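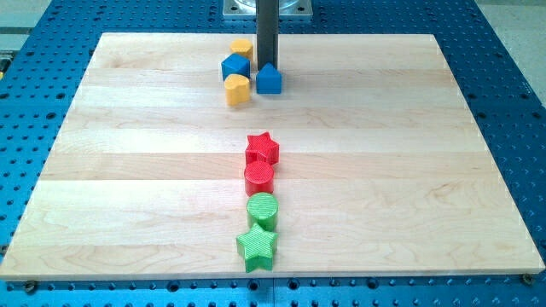

A wooden board on a blue table with many holes.

Why does a snake shed its skin?

Your skin grows together with you, but the outer skin of a snake cannot stretch very much. So the snake makes a new skin under the old one.

My corn snake Fudard does this every few weeks. First his colours go dull and his eyes become cloudy blue. In this time he sees badly and likes to hide, so please do not pick up a snake with blue eyes! After 5 days or so the eyes are clear again. Then he rubs his nose on a rough branch, and the old skin opens at the lips. He crawls out, and the skin turns inside out like your sock.

Look at an old skin with a grown-up. Can you find the clear caps which covered the eyes? Wash your hands afterwards.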